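When the gripper meets the snack aisle: a safety assessor on rules that look better on paper

Published 2026-01-10

The safety assessor I met at Zivik's offices has a habit of turning a rulebook over and reading the back page first. The back page is where the exceptions are, she says, and the exceptions tell you what the writers were worried about. She asked that her name be left out, as she still signs off installations for a living and some of her customers would recognize themselves in what follows.

Her subject is robots that handle ordinary things. Groceries, cups, cables, bags, food that breaks. For years her work was welding cells and palletizers behind fences, and she is fond of fences. "A fence is a rule you can walk into," she told me. "If the gate is open, the arm stops. I can test that in a minute and so can you. Now people hand me a document that says the robot will handle objects with appropriate care, and they want me to sign it."

I asked what was wrong with appropriate care.

"Nothing, it's lovely. Appropriate for what? Who measured it? If I come back in April and the fingers have been changed, is it still appropriate?"

The document she had in mind is the handling code that Manness has been circulating among its suppliers. It has 17 clauses, and she thinks 5 of them can be checked by a person standing next to the machine. The rest, in her view, describe an attitude. One clause asks that operators "maintain a culture of attention." She read it out to me twice, the second time more slowly.

I put it to her that a code has to start somewhere, and that early fence rules were probably vague as well. She didn't care for the comparison. Early fence rules were written after people got hurt, she said, so at least the writers knew which injury they were trying to stop. The new codes get written ahead of the work, by people hoping to be seen having one.

She was harder still on test reports. Zivik had asked her to look over one from Lindemann, which sells a gripping package for shelf goods. The front page claims 2000 successful picks. She went looking for the number of attempts and found it in a footnote, in a form she couldn't turn back into a failure rate. Broken items had their own category and were left out of the total altogether.

"So if you crush it, it doesn't count against you. I would like to be graded that way."

What would she accept? Here she became less sarcastic and a good deal more detailed. She wants the test object named and described, down to which way it lies. She wants the surface written down too, its color and finish, and whether there are shadows on it. She wants the closing force stated at the fingertip, measured with a gauge, on the day. Motor current converted by somebody's spreadsheet won't do. She wants the finger pads listed with the date they were fitted. And she wants every attempt logged, including the ones where the operator hit stop and said it was only a warm-up.

"There is no warm-up. If the arm moved under program, it's an attempt."

Potato chips came up several times. She likes them as a test item because they give you no room to fudge. A box with a dented corner can be argued over all afternoon, but everyone in the room knows what a broken chip is. She also likes that they are cheap, and that the result doesn't need a laboratory. What she distrusts is the step from there to a general claim. A system that can lift a neat stack of chips off a bare white table has shown that it can lift a neat stack of chips off a bare white table. Put the same stack in a drawer with a fork next to it, she says, and you need a new test and a new page in the report.

Housekeeping annoys her more than software does. She has read a workcell guide from Nestik that gives nine pages to data retention and a single line to keeping the floor clear. Cables under a bench are the first thing she looks for on a visit, before she looks at the arm. Next is the tabletop itself, for crumbs and specks, as a dirty surface means the last test is still lying there when the next one begins. Neither check takes any training. She has failed sites on both.

I wondered whether all this paperwork would sink smaller firms. She granted that it might slow them down. One site she visited had kept a plain handwritten log with 728 entries in it, misses included, and she trusted it more than anything with a cover page. It had cost them a notebook and a pen.

As for the Manness code, she has sent back her comments and doesn't expect much. She suggested striking every clause that has no test attached. The reply thanked her for her engagement and said the wording would be reviewed in the next round. She has asked when the next round is, and is waiting for a date.

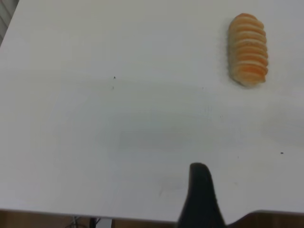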